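Movel Student Robotics Project
Progress report to the Jamier Fund
March 8, 2021

Grant period to date

This report covers the work done since the grant was paid in January and how the money has been spent. It follows the headings in your reporting template, except that we have put equipment and budget together.

Equipment and budget

The award was $4,000. We have spent $1,996 of it. Most of that went on gripper fingers, replacement cables, a second monitor for the control station and the toy food and kitchen set. The arm itself is on loan from the Owino engineering lab until the end of the school year and costs us nothing apart from insurance. The remaining money is set aside for the spring demonstration and for spare parts. We have not moved anything between budget lines.

One order is late. The mounting plate we ordered from Sketier was due in February and is still on back order, so the students are working with the old one for now.

What the students are working on

The club has 5 regular members this term, all juniors and seniors. The task they chose is setting and clearing a table: picking up a named item, putting it on a plate or in a bowl, and taking it off again. They started with one item on a bare table. They now work with the bowls, the pot and several pieces of toy food out together, and the ketchup bottle has become the standard item for practicing the approach and the grip. 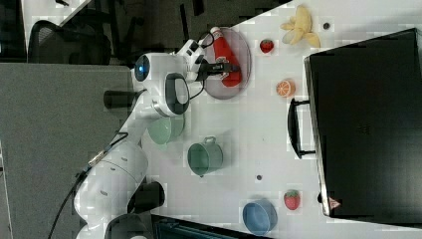
Sessions run for two hours after school. One student operates the arm, one keeps the written log and the others plan the next run or work on code. They change places halfway through so that everyone gets time at the controls. New members read the safety sheet and watch a full session before they operate anything.

The log has turned out to be more useful than we expected. In the first weeks entries were short and often said only that a run had failed. Entries now give the item, where it was placed, how the gripper came in and what went wrong. From those notes the students found that many of their early failures came from the starting position of the wrist – they had been blaming the code.

Problems

Round items are still hard. The strawberries roll when a finger touches them off center, and the students have not settled on a fix. We also lost 2 sessions in February to a building closure. Those hours will be made up in March.
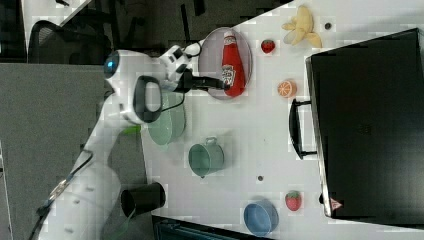
The Owino lab, which reads the log at the end of each month, would like the students to finish with the bottle before they add anything new. It wrote that the grip notes were clear but that the placing notes were thin, and asked for the release height to be written down on every run. The students have added a column for it.

Next steps

For the rest of March the plan is to repeat the bottle task from different starting positions, then go back to the strawberries with softer finger pads. The demonstration for families is planned for later in the spring, and we will send the date once the room is confirmed. Receipts for all spending to date are attached as a separate file.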